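# Pruneo Bottle and Jar Label Text

We use cookies to remember your settings and to count visits. By continuing to browse you accept our use of cookies. Manage preferences | Accept

Transcribed label text from bottles and jars sold by small food makers, with plain-text fields for name, contents, volume and storage advice.

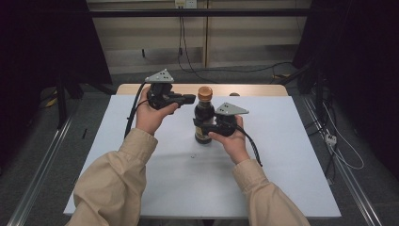 ## What is in it

Pruneo is a set of typed-out labels. Each record is one label, copied by hand from the front and back of the container. The first release covers 70 products: oils, vinegars, syrups, hot sauces and a few pickles. Most of them come from two makers, Stutley and Cuautle, who sent us their full lists. The rest were bought in shops.

There are no label scans in the download. We only distribute the text.

## Files

- `labels.csv` has one row per product
- `lines.csv` has one row per printed line, in reading order
- `units.csv` maps printed units to standard ones
- `CHANGES.txt`

All files are UTF-8 with Unix line endings. Fields that contain commas are quoted. Empty means the label did not print that item. The word `unreadable` means it was printed and we could not make it out.

## Fields in labels.csv

There are 11 columns.

- `id`: short code, never reused
- `maker`
- `product_name`: as printed, including odd capitals
- `category`: oil, vinegar, syrup, sauce, pickle or other
- `volume_printed`: for example "250 ml" or "8.5 fl oz"
- `volume_ml`: number only
- `ingredients`: one string, original order
- `storage`: the full sentence from the label
- `best_before_format`: the date pattern, not the date
- `languages`: two-letter codes separated by a semicolon
- `notes`

`volume_ml` was worked out from `volume_printed` with the table in `units.csv`. When a label gave both metric and US units, the metric one was used. Weights on pickle jars are left in `volume_printed` and `volume_ml` is empty for those rows.

## How the text was typed

Each label was typed by one person and checked by another. Line breaks were kept in `lines.csv` and dropped in `labels.csv`. Hyphens at the end of a line were removed if the word was clearly split. Accents were kept. Batch numbers, phone numbers and barcodes were left out.

Spelling mistakes on the label are still in the data. If you find "vinager" in row order, please don't report it. It is on the label.

## Known problems

- 3 Cuautle syrups have a sticker over part of the ingredients list. The hidden part is marked `unreadable`.
- Stutley changed its storage wording in January. Products typed before that have the old sentence.
- The `other` category is a mix and probably not useful on its own.
- Allergen words printed in bold are not marked as bold anywhere.

Do not use this data to decide what is safe to eat. Recipes change and we don't keep up with them.

## Loading

Any CSV reader should work. In a spreadsheet program, import `volume_printed` as text or some values will turn into dates. `lines.csv` joins to `labels.csv` on `id`. Sort by `id`, then `side`, then `line_no` to get the label back in order. `side` is `front`, `back` or `neck`.

## License and credit

The transcriptions are released under CC BY 4.0. Product names belong to their makers. Please credit "Pruneo label text, Fludar" and give the release date.

## Changes

2020-12-08

- Added neck labels for the oils
- Fixed two rows where maker and product name were swapped
- `best_before_format` now uses DD, MM and YYYY in place of examples

Corrections can be sent through the issue list. Include the `id` and the line number. Fixes go into the next release and are kept for at least 90 days in `CHANGES.txt`.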